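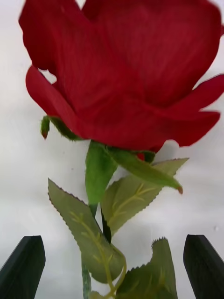

Heinonen 20 Portable Tennis Net System

The Heinonen 20 is a portable net system for clubs, schools and recreation departments that need to set up a tennis court where permanent posts cannot be installed. It is supplied by Stirnberg as a complete set and is suitable for indoor and outdoor use on hard, carpet and wooden floors.

The system consists of two free-standing posts, a full-width net, a center strap and a winding handle. Each post stands on a weighted base with a rubber underside. The bases are fitted with wheels at the rear so that one adult can tilt and roll them into storage. The wheels do not touch the floor when the post is upright.

We use cookies to remember your preferences and to measure visits to this site. By continuing to browse you accept our use of cookies. Accept / Manage settings

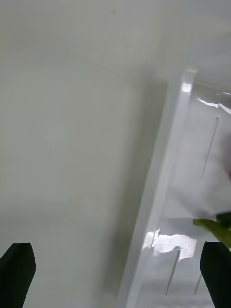 Net and Fittings

The net is made of knotted, weather-resistant cord with a double-stitched white headband. A steel cable runs through the headband and is tightened with the winding handle on the left-hand post. The handle can be removed and should be kept away from the court during play.

Replacement nets, straps and handles are sold separately. Customers who own the earlier Clornano posts may order the same net, as the cable fitting has not changed. The bases of the two models are not interchangeable.

Ordering and Delivery

The Heinonen 20 is offered in two versions. The Series 2000 is intended for teaching and club play. The Series 4000 has heavier bases and a thicker cable and is recommended for league matches and for courts in daily use. Both versions are sold in green or black.

Orders are shipped from the Ninach warehouse on a single pallet. A delivery address with level access is required. Please state at the time of order whether a lift gate is needed, as this cannot be arranged once the pallet has left the warehouse. 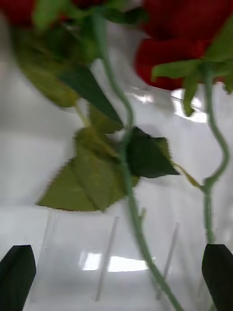
Schools and public bodies may order by purchase order. All other customers are asked to pay in full before shipment. Prices are given on request and do not include sales tax.

Care and Warranty

Release the cable tension after each session and before moving either post. Outdoor users should bring the net indoors over the winter. The rubber undersides may be cleaned with water and a mild soap; solvents must not be used.

The posts and bases are covered against faults in material and workmanship for two years from the date of delivery. Nets, straps and cables are wearing parts and are not covered. Claims should be sent to Stirnberg in writing with the order number and the serial number, found on the inner side of each base.

Product information last revised 21 Jul 2022.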